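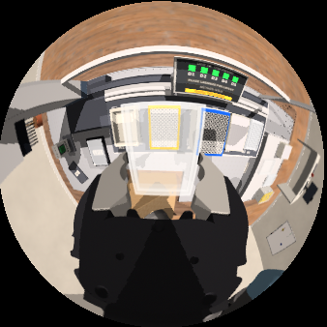 仿真渲染图:黑色夹爪与半透明白色容器

Nenton 报纸电子版阅读与归档系统评测

Nenton 是一套面向中小型报社的版面电子化系统,由三部分组成:接收印前 PDF 的入库服务、把版面拆成单篇稿件的切分引擎、读者端的翻页阅读器。厂商另外出售一个旧报扫描归档模块,单独计价。本文测试的是标准版加归档模块,部署在《Biver 晚报》的编务内网,读者端通过报社自己的域名访问。

《Biver 晚报》是一份对开日报,周末加副刊,广告版和分类信息仍占不小的版面。报社此前使用 Makris 的托管服务,合同到期后没有续签。下文凡涉及对比,对象都是 Makris 的托管版,没有测过它的本地部署版。

安装与入库

安装包以容器镜像形式提供,文档按组件分册,入库服务和切分引擎各有一本配置手册,两本对同一个参数的叫法有时不一致。比如入库手册里的“刊次标识”,在切分手册里写作“期号键”,填错任何一处,系统都不会报错,只会把当天版面归入一个没有名称的刊物目录。我们在这里耽误了一个下午。

入库采用监视目录方式。排版系统把签样后的 PDF 写入指定目录,服务检测到文件大小不再变化后开始处理。默认的静默等待时间偏短,通过网络盘写入大文件时偶有提前读取的情况,结果是版面下半部分为空白。把等待时间调长后没有再出现。也可以改用标记文件触发,即排版端在全部版面写完之后再放入一个空文件,这种方式更稳,建议直接采用。

文件命名规则支持正则表达式。晚报的版面文件沿用旧习惯,版号在前,日期在后,中间夹一个叠次字母,写一条规则就能解析。跨版图是例外。Nenton 把跨版识别为一个双倍宽度的页面,要求文件名里带有起止版号,而大部分排版系统输出的是左右两个独立文件。手册给出的办法是在后台手工合并,每次操作需要切换三个界面。对每逢副刊必有跨版的报纸来说,这一步应当自动化。

改版重出的处理值得单独写一下。夜班换版后,同名文件会再次进入监视目录,Nenton 默认保留两个版本,读者端显示后到的一个,后台可以回看前一个。版本之间可以做叠加比对,差异部分标成红色。校对组对这个功能的使用频率比预想的高,用来核对换版时有没有误动其他稿件。Makris 的做法是直接覆盖,旧版不留。

稿件切分

切分引擎决定了整套系统的价值。它读取 PDF 内的文字对象和线框,推断标题、引题、正文栏、图片说明之间的归属关系,再按阅读顺序串成单篇稿件。

横排版面的结果总体可靠。常规要闻版上,标题与正文的配对基本不需要人工改动,正文跨栏、绕图也能按正确顺序接续。转版稿件通过“下转”“上接”字样识别,识别后自动拼成一篇,并在拼接处留下锚点,读者在文字视图里点锚点可以跳到原来的版面位置。如果报社的转版提示用的是图形箭头或者自造字,就需要在后台登记样式,每种样式登记一次即可。

问题集中在以下几类版面。

竖排标题。引擎可以读出竖排文字,但经常把主标题和副标题的顺序颠倒,竖排引题则多半被当成独立短稿。副刊编辑偏爱竖排,这里的人工修正量最大。

无框分类信息。相邻两条广告之间只靠空白间隔时,引擎会把它们并成一条。加了细线之后恢复正常,不过为了切分去改版式,排版车间并不愿意。

叠加在图片上的文字。如果文字在排版阶段已经栅格化,引擎需要转而调用字符识别,识别结果可以接受,但字体信息丢失,系统无法判断它是标题还是图注,一律按图注处理。

表格。股市行情和体育赛果能够完整提取,行列关系却没有保留下来,读者在文字视图里看到的是一长串数字。厂商答复说表格结构识别在开发计划内,没有给出时间。

人工修正界面做得比较克制。左边是版面,右边是稿件树,拖动文本块即可改变归属,所有操作可以撤销。快捷键齐全,熟悉之后可以完全不用鼠标。缺点是不能两人同时修正同一个版面,后进入的人只能看到只读状态,而且系统不提示是谁占用了该版。夜班交接时,占用者关机走人,锁要等超时才释放,管理员也没有强制解锁的按钮,只能到数据库里处理。

引擎不会从人工修正中学习。同一位编辑设计的固定栏目,今天切错,改好,明天还会错在同一处。可以为固定栏目建立模板来规避,模板按坐标匹配,栏目位置稍有移动就失效。厂商销售资料里写的“自适应”,指的是字号阈值会随版面变化,与学习无关,采购时不要误会。

读者端

阅读器有版面视图和文字视图两种。版面视图先加载低分辨率底图,再按可视区域补齐高清切片。缩放到 400% 时文字边缘仍然清晰,说明切片保留了矢量渲染的精度,没有简单放大位图。翻页动画可以关闭,建议关闭,旧平板上动画会明显拖慢操作。

整期离线下载的体积取决于图片压缩设置。默认设置下,一期加副刊的完整包超过 100 MB,对手机读者偏大。调低图片质量后体积明显下降,新闻照片的观感变化不大,但带有底纹的广告会出现色带。系统只提供一个全局压缩参数,不能为广告版单独设定,广告部因此否决了较低的那一档。

文字视图的字号、行距、底色可调,设置跟随账户同步。朗读功能调用操作系统自带的语音,断句依赖切分质量,切分正确的稿件朗读没有问题。无障碍标签覆盖了主要控件,目录树除外,屏幕阅读软件会把版名和版号连读成一个词。

检索支持按日期、版名、作者、全文组合查询。全文检索的分词词典可以自行扩充,地名和本地单位简称需要手工加入。检索结果在版面上以底色标出命中位置,这一点做得准确,跨栏断词也能正确高亮。结果排序只有时间和相关度两项,相关度的算法没有说明,短稿往往排得很高。

订阅校验通过标准接口与报社原有的发行系统对接。Nenton 不保存读者付款信息,只接收“有效”“过期”“赠阅”三种状态。晚报的发行系统里还有“暂停投递”一类,读者外出期间纸报停投,电子版照看,接口里没有对应值,最后映射到“有效”,到期日由发行系统自行顺延。逻辑可行,但报表里看不出这部分读者。

阅读统计给出每篇稿件的打开次数和停留时间,可以导出。版面视图下,停留时间按可视区域内面积最大的稿件计算,短消息因此长期被低估。拿这组数据评价编辑工作,需要先了解这个前提。

旧报归档模块

归档模块处理的是扫描件。手册要求扫描分辨率不低于 300 dpi,测试所用旧报按 400 dpi 灰度扫描,包括早年铅印的合订本和后来的胶印版面。

胶印版面的识别质量接近印前 PDF 的水平,错误主要来自折痕和装订处的弯曲。模块带有曲面校正,轻微弯曲能够拉平,靠近书脊的最后一栏仍然容易丢字。铅印版面差一些,墨色不匀、字模磨损都会影响结果,繁体与异体字混排的年份需要单独选择字典。字典按刊次指定,不能按版指定,而过渡时期的报纸恰好是新闻版用简体、副刊保留旧字形,只能二选一。

曾在 Patalby 地方报刊资料馆负责胶片转数字的工程师 Leonidas Stergiou 看过测试结果,他的意见是先做去噪再送识别,不要使用模块自带的预处理。按他的办法,铅印版面的漏字有所减少,但需要另备一套图像处理工具,流程也多出一段。他还指出模块输出的坐标文件没有记录校正前的原始坐标,日后如果更换识别引擎,现有的标注无法对回原图。这个问题已经反馈给厂商,尚未解决。

归档数据可以整体导出,格式为图像、纯文本和带坐标的结构化文件,字段说明完整。测试中导出后再导入另一台服务器,目录、稿件关系和人工修正记录都保留下来。Makris 的托管版只给图像和纯文本,当初迁出时,多年的切分结果全部作废。打算长期保存报纸数据的单位,应把这一项放在采购条件的前面。

运行与维护

标准版按月收取授权费,每月 2159 元,含版本更新,不含现场支持。归档模块按处理的版面计费,另签合同,报价与字典种类有关,需要询价。

服务器负载在夜间集中。签样之后的一段时间处理器占用持续偏高,其余时间基本空闲。入库和切分可以分开部署,分开之后,切分任务积压不影响读者端先看到整版。建议至少把读者端与切分引擎隔离,测试初期二者同机,夜班截稿时段阅读器的响应明显变慢。

二月的一次更新改变了版名的排序规则,原来按版号排列的目录变成按拼音排列,更新说明里没有提到。回退需要恢复整个数据库快照,不能单独回退某个组件。此后我们改为先在备用机上验证再更新正式环境。最近一次复核在 2025年12月,使用的是当时的稳定版,前文所述的跨版合并、占用锁和表格问题依然存在,目录排序已经可以自行选择。

技术支持通过工单进行。提交时附上日志和样张,回复通常有针对性;只写文字描述的工单会先收到一份通用排查表。文档的中文版落后于英文版,归档模块部分差距较大,遇到参数含义不明时以英文版为准。

适用范围

版式以横排为主、有人值守夜班、并且希望自己掌握数据的日报或晚报,可以考虑 Nenton 标准版。竖排比例高的副刊类报纸,需要把人工修正的工时算进成本。周报用不上它的大部分自动化功能,手工上传加普通阅读器就能满足需要。

归档模块建议先拿一册铅印合订本试跑,样本里要包含字形过渡的年份和装订最紧的几页,再谈计费。合同中应写明导出格式和字段,并要求保留原始坐标。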